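Fedari Hand-Held Gripper, Padded Jaw Version

Two-jaw hand-held gripper for manual grasp trials and demonstration recording 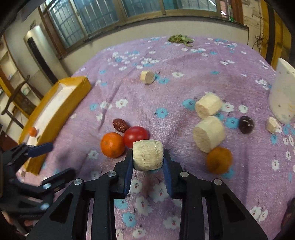

The Fedari is a hand-operated parallel gripper with replaceable contact pads. It is meant for teams that want to compare pad materials and jaw travel before fitting anything to an arm. The jaws are mirrored and close evenly on the part, so a short cylinder stays centered when it is picked up from a slightly off-axis approach.

Pads

Blue pads are supplied with every unit. They deform enough to hold produce and other uneven parts at low closing force. A harder pad, sold as Warex, is available for boxes, cups and machined parts. Both use the same mount and can be changed without removing the jaw. Pads are sold in packs of 5 pairs.

Specifications

Maximum jaw opening: 108 mm
Pad height: 70 mm
Jaws: 2, mirrored
Body color: black
Actuation: manual trigger, spring return
Arm adapter: Himo plate, sold separately

Comparison with the Sarmiento

The Sarmiento uses bare jaws and a single fixed pivot on each side. It is lighter and costs less, and on flat-sided parts there is little to choose between them. On round fruit and cut root sections the Fedari needs less closing force for the same hold. The Sarmiento tends to roll a cherry tomato forward when the approach is low – the padded jaws do this less often, but a slow close is still advised.

For produce, start with the jaws just wider than the part and close until the pad begins to flatten. More force does not improve the hold and can split fibrous pieces along the grain.

Use in pairs

Left and right units are mechanically identical. For two-handed tasks, order both with the same pad type and set the trigger springs to the same notch. Mixed pads make the recordings harder to compare.

Care

Wipe the pads with a damp cloth after contact with food. Do not soak the body. Check the joint pins for play when pads are changed. A worn pin shows up first as a gap at the jaw tips when fully closed.

Revision note

Pad mount drawing updated Mar 9, 2024. Older pads fit the current jaw. For adapter questions and trial units, contact Unai Cordero in applications support.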